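Notebook, wet bench cell (two arms), February

Morning. Came in at 8:10. Cell was powered off at the wall from last evening, as it should be. Power on order: controller left, controller right, then the bench PC. Right arm gave the joint 4 temperature message again at start, I acknowledged it and it did not come back during the day. I write it here so that we have it in one place. If it comes a second time in the same day, please stop and send the log to Drosgate, they asked for it already.

Work for today, from the list on the door:
- right gripper, finger screws and zero position
- right arm, check of the flask pose after the finger change
- cloth, stretch and fix again
- cables on the left side
- new value for grip force in the Bitia program, with old value kept in a comment

Gripper right. I took off both fingers, cleaned the seats with a dry wipe and put them back with the small torque driver. One screw of the inside finger turned almost freely before I touched it. This explains maybe the clicking noise which we heard when the hand closes with nothing in it. After tightening the noise is gone. I did not use thread lock, because Levari says in their manual that the fingers must stay removable without heat. So the screws must be looked at more often, I propose every week together with the wipe down.

Zero position: closed the hand on the gauge block, read the encoder, 973 counts. The value stored in the config was 688. This is a big difference and I did not believe it, so I repeated it with the hand opened fully between. Again 973. Then I understood that 688 is from the old short fingers and was never changed when we mounted the long ones. Every closing since then was made with a wrong zero. The config is now corrected, the old file is saved next to it with "short" in the name.

Left gripper: nothing changed, only a visual check and a wipe. It is parked low and to the left for all of the flask work.

After lunch. Flask pose with the new zero, slow speed, hand on the stop button.
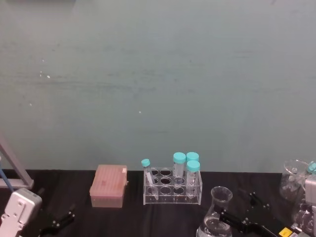
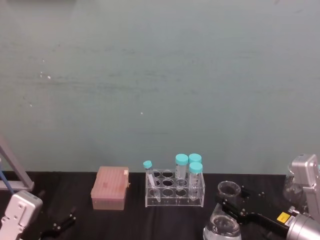

The approach pose is the one thing in this cell that depends on everything else, and I spent most of the afternoon on it. When the zero of the hand moves, the point between the fingers moves too, and the taught poses are all a little wrong in the same direction. I retaught only the flask, from the right side, with the hand coming in beside the neck. The grip has to be near the neck, where the glass is narrow; lower down the cone is too wide for the stroke and the fingers would push the flask away. For the test I left a little clear liquid in the flask, so the weight is not that of empty glass, and I left the pink tip box and the tube rack in their places behind, because the path must be tested with the neighbors present. The turquoise caps stand higher than the top of the rack, and the transfer height must be calculated from the caps. In the old program it was calculated from the rack. I changed this also.

Result: 5 closings in sequence, all held, no slip that I could see at the mark on the neck. Lift of 4 cm only, then down. I did not try pouring. For pouring the wrist must turn and I want first that the tool center point is measured properly, not only corrected by eye like today.

Grip force: old value made the fingers flex, one can see it when looking from above. Reduced one step. Ó Riain sent us a sheet with recommended steps for glass, but it is for their soft pads and we have the bare metal ones, so please do not copy the numbers from the sheet into the program. I put the sheet in the folder anyway.

Narrow tube in the rack: the holes are made for the wide tubes and the narrow one leans to the left. For a person it does not matter. For the arm it does, the cap is not over the hole where the program expects it. Either we print a sleeve for the hole or we keep narrow tubes out of this rack. I am for the sleeve. Until then the narrow tube is not to be used as a pick target.

Cloth: stretched it before the test and fixed it with tape at the back, but there are folds again already, also under the right hand. Glass does not stand well on a fold. A thin rubber mat in black would be better, matte if possible, the depth reading does not like shine. Asked for a price.

Cables left: tied the blue one at two more points. It must keep a free loop near the elbow, do not pull it tight.

Open:
- tool center point, right hand
- reteach rack and tip box with the new zero (still the old poses!)
- sleeve for narrow tube
- second set of finger screws, we have no spare

Shut down 17:40, arms in park, flask emptied and on the drying rack, air closed.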